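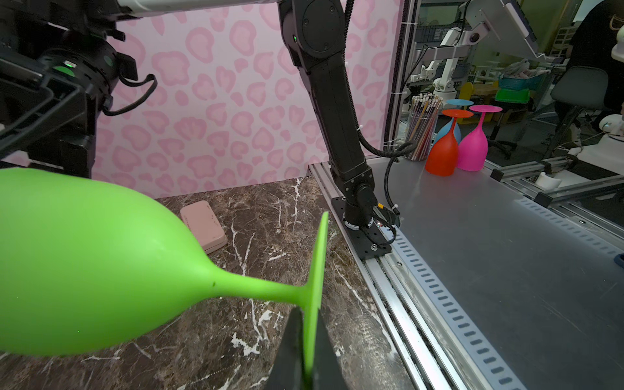

Banda desenhada | Associação | Atas

Ata da reunião da Associação Famdale de Banda Desenhada, 4 de maio

A reunião abriu às 18h30 com quórum. Foi aprovada sem alterações a ata anterior.

1. Álbum coletivo "Skellex"
Grande notícia para começar: as 80 páginas do álbum estão todas desenhadas! Faltam as cores do terceiro capítulo (o do farol, que ficou uma maravilha) e a legendagem das últimas pranchas. A direção propôs uma tiragem de 3.000 exemplares, em capa mole, com badanas. Houve quem preferisse capa dura, mas o orçamento da gráfica não deixa margem este ano. Tiragem aprovada por maioria, com duas abstenções. O lançamento fica para julho, durante a feira.

2. Fanzine Zellow
O próximo número será dedicado às tiras de jornal, tema que há muito se pedia. Chegaram quase 100 propostas, um entusiasmo que surpreendeu toda a gente na sala, e várias vêm de autores que nunca publicaram. O grupo de leitura fica com a seleção e responde a todos por escrito, mesmo aos que não entrarem. Decidiu-se manter o preto e branco no miolo e usar uma segunda cor só na capa.

3. Exposição "Phuthong"
Confirmada a sala do rés do chão para mostrar os originais da série Phuthong, incluindo os esboços a lápis e as primeiras versões do vilão, ainda de bigode. São precisas 5 molduras grandes, a pedir emprestadas à biblioteca. As legendas serão revistas antes de irem para impressão, para não se repetirem as gralhas da última mostra.
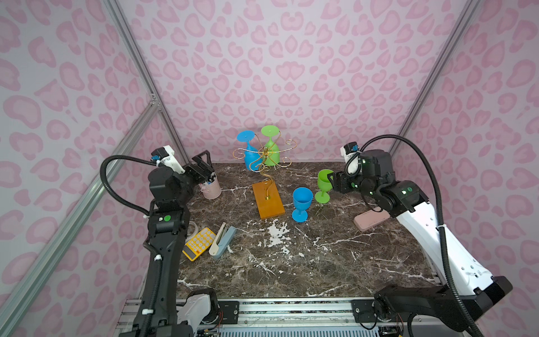
Tampo marmoreado e paredes cor-de-rosa com padrão de leopardo.

4. Oficinas de argumento
Abre mais uma turma para principiantes, já que a atual encheu. O último exercício, contar uma história inteira em quatro vinhetas sem balões, deu trabalhos tão bons que vão ser afixados na entrada.

5. Outros assuntos
Pediu-se a devolução dos álbuns emprestados há mais de um mês. Ficou por decidir o novo logótipo; as três propostas voltam à próxima reunião.

Sessão encerrada às 20h10.

Artigos relacionados
Regulamento do fanzine Zellow
Como inscrever-se nas oficinas
Skellex: primeiras páginas
Atas anteriores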